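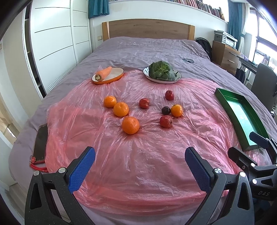 手持夹爪与床上的水果，右侧是绿色托盘。

Grunent 学生项目：第二阶段进展报告
Clolari 机器人社 项目组
2025-12-26
分享 6　评论 3

致 Fakhoury 学生项目基金：

感谢基金在7月批准我们的申请。按照协议，我们在年底以前要提交一份进展报告，说明已经完成的工作、经费的使用、遇到的困难和下一阶段的计划。本报告由项目组的几位同学共同写成，我们的中文还有不足，如果有的句子不清楚，请在评论里指出，我们会补充说明。

一、项目的目标没有改变

Grunent 项目希望让一台小型机械臂学会整理家里的小物品，首先是水果和蔬菜。申请书里写的任务是：把散放在软的平面上的水果，一个一个拿起来，放进托盘。我们选择这个任务，是考虑到社团的经验不多，任务应该简单，但是又要有一定的难度。水果的大小不同，表皮的硬度也不同，放在床上的时候还会滚动，所以对初学的同学来说已经不容易。

机械臂本身要到第三阶段才使用。第二阶段的内容只有一个，就是由人拿着夹爪做动作，把动作录下来，作为以后训练的材料。每次录制用 2 个夹爪，左手一个，右手一个。夹爪上有 DAS 的字样，指尖贴着蓝色的、有纹理的软垫。

二、已经完成的工作

1. 录制。申请书承诺的数量是 300 段，我们录了 400 段。看起来超过了计划，但是其中有一部分质量不好，需要去掉，检查以后可以使用的正好是 300 段。被去掉的主要有三种情况：手在开始的时候抖动太大；夹爪离开了物品但是录制没有停止；两个人同时说话，操作的同学听错了顺序，拿了别的水果。最后一种情况在前几次录制里比较多，后来我们规定录制的时候只有一个人可以说话，情况就好了很多。

2. 地点。申请书里写的是在学校的活动室录制。活动室的桌子是硬的，水果放上去以后的样子都差不多，夹爪的动作也差不多。我们讨论了两次，决定改到宿舍和同学租住的房间里进行，在床上铺一张粉色的透明塑料布，再把水果和托盘放上去。塑料布有很多皱纹，下面的被子也是软的，所以水果的位置每次都有一点变化。这个改变在申请书里没有，我们在这里正式向基金说明，希望得到同意。

3. 物品。目前使用的有橘子、橙子、石榴、李子、小番茄、胡萝卜和一种绿叶菜。石榴对我们来说是最难的。它比较重，表皮又滑，顶上还有一个小的突出部分，夹的时候如果碰到这个部分，石榴就会转动。胡萝卜太长，如果夹在一端，另一端会向下倾斜，放进托盘的时候容易碰到边。绿叶菜我们只放在盘子里，当作背景里的物品，暂时不夹。

4. 标注。录制以后，每一段都要写上简单的文字，例如“左手拿橘子，放进托盘”。我们使用的是社团自己写的小工具，名字叫 Sorkus。它的第一个版本很慢，打开一段录像需要等很久，秋天的时候低年级的同学把它重新写了一遍，现在速度可以接受。标注的文字有中文和英文两种，英文部分还没有全部检查。

三、录制的方法

我们把方法写在这里，一方面是为了报告，另一方面也是给明年加入的同学看。

录制之前，先把床面铺平，再铺塑料布。塑料布不要拉得太紧，保留自然的皱纹。托盘斜着放或者正着放都可以，但是同一组里不要移动。水果由不做操作的同学来摆，操作的同学背对着床，等摆好以后再转过来。这样做，操作的同学事先不知道位置，动作比较自然。

开始以后，操作的同学先让两个夹爪都张开，停在水果上方，等到听见“开始”再动。一只手做动作的时候，另一只手尽量不动，除非任务要求两只手一起做。夹住水果以后要停一下，让录像里能清楚看到软垫和果皮接触的位置，然后才抬起来。
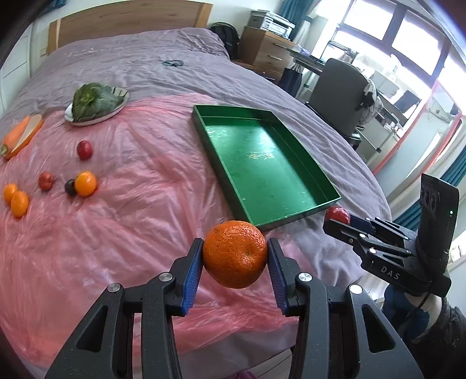

两只手一起拿东西的任务，是十一月才加入的。开始的时候我们以为这只是把一只手的动作做两遍，后来发现完全不一样。右手夹着小的水果等待，左手夹着橘子去找托盘，眼睛很难同时看两边。很多同学会不自觉地把右手也向前移动，两个夹爪就碰在一起。我们现在的办法是先练习，不录制，每个人至少练习一个晚上，自己觉得可以了再正式开始。这个办法花的时间比较多，但是去掉的录像明显减少了。

夹的力量也是一个问题。橘子的皮有弹性，稍微用力没有关系。李子熟了以后很软，用力大一点就会留下痕迹，再用一次就破了。因此李子每次录制都要换新的，录完以后大家分着吃（有痕迹的也吃）。小番茄很小，在两个软垫中间不容易看见，检查录像的同学常常要放大才能确定它还在里面。

光线方面，我们原来只在白天录制，利用窗户的光。窗户旁边很亮，房间里面比较暗，有些录像里窗外只能看见一片白色。我们试过把窗帘全部拉上，用房间的灯，但是夹爪是黑色的，这样反而更难看清楚。目前的决定是白天和晚上都录，窗帘拉一半，在标注里写明时间。这样的材料对以后的训练是否有帮助，我们现在还不能回答，要等第三阶段的结果。

四、经费的使用

第二阶段的水果和蔬菜一共花了 300 元，比预算少。节省的原因是大部分水果可以重复使用几天，只有李子和小番茄要经常买。塑料布和托盘的价格很低，没有单独列出，写在“其他”一项里。储存录像用的硬盘已经购买，发票在附件中。

原来预算里有一项是租用活动室的费用。地点改变以后，这一项没有使用。我们希望把它转到第三阶段，用来购买替换的软垫。软垫用久了以后，纹理会变平，夹石榴的时候更容易滑。如果基金的规定不允许这样转，我们会把钱退回，请告诉我们应该用什么方式。

五、困难和没有完成的部分

第一，人员的时间。十月有考试，几乎停了三个星期。参加录制的同学当中，有两位因为实习离开了，新的同学需要从头学习。我们在计划里没有考虑到这一点，这是我们的责任。

第二，左手的数据太少。除了一位同学，大家都习惯用右手，虽然规定左右轮流，实际检查的时候发现左手做主要动作的录像还是偏少。我们在十二月专门安排了只用左手的录制，情况有改善，但是还不够平均。

第三，申请书里写过要在学校的开放日做一次展示，这件事没有做成。开放日那天机械臂还在调试，我们不想用没有准备好的东西给客人看。展示推迟到春天，具体的日子等学校通知。

第四，英文标注的检查，如前面所说，还没有完成。

六、下一阶段的计划

寒假期间不录制，只做标注和检查。开学以后，先用可以使用的录像做一次小规模的训练，任务限制为一只手、一种水果，就是橘子。如果机械臂能够稳定地把橘子放进托盘，再加入李子和石榴。两只手的任务放在最后，有可能在这个资助周期里做不完，我们希望提前让基金知道这个可能性。

另外，有同学建议增加碗和杯子，这样更像真正的家务。项目组讨论以后觉得可以先准备，但是不放进正式的计划，等水果的任务有了结果再决定。社团里也有人希望换一个地方录制，例如厨房的台面。我们对此没有反对，只是厨房是公用的，需要先和其他住的人商量时间。

七、想请基金帮助的事情

我们想知道，基金资助的其他学生项目里，有没有也在做夹取软的物品的小组。如果有，希望能够交换录制的经验，特别是怎样判断一段录像应该保留还是去掉。目前我们的标准是两个人分别看，意见不同的时候请第三个人看。这个方法比较慢，而且三个人都有空的时间很少。

附件包括发票、录像的目录和 Sorkus 的使用说明。录像本身的文件太大，没有附上，基金如果需要查看，我们可以把硬盘送到办公室，或者约一个时间在线播放。

Clolari 机器人社 Grunent 项目组

评论（3）　分享（6）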